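About Ostard

Ostard supplies records and dispatch software to municipal police departments and sheriff's offices. The company was formed by the merger of Sidley Systems and Georgiou Data, and its main product, Dromell, is in use at 16 agencies.

Dromell stores incident reports, property logs and citation records in a single database. Officers enter reports from a vehicle laptop or a station desk. Supervisors approve or return them in the same window. Every change is logged with user, time and prior value.

A standard contract covers installation, data transfer from the old system, 2 training sessions per shift and support at all hours. Agencies with up to 500 users run on one server pair.
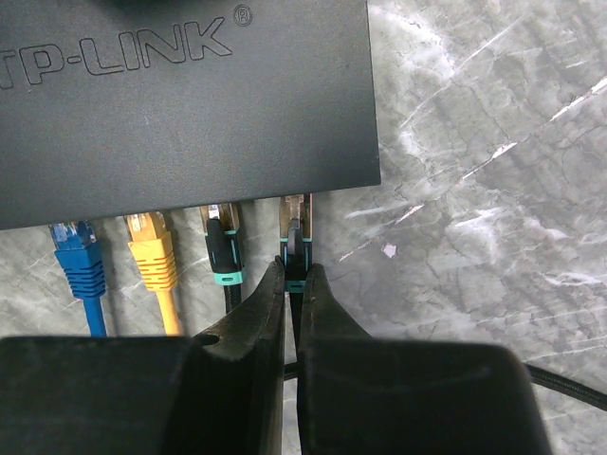
Station networks are surveyed before any software is installed. The survey lists each switch by make, such as TP-LINK, and traces each Ethernet cable plugged into it to a labeled wall port. Survey results go to the agency within 14 days.

The next release of Dromell is planned for August. Requests for proposal should be sent to the Ostard contracts office.

Page updated June 2026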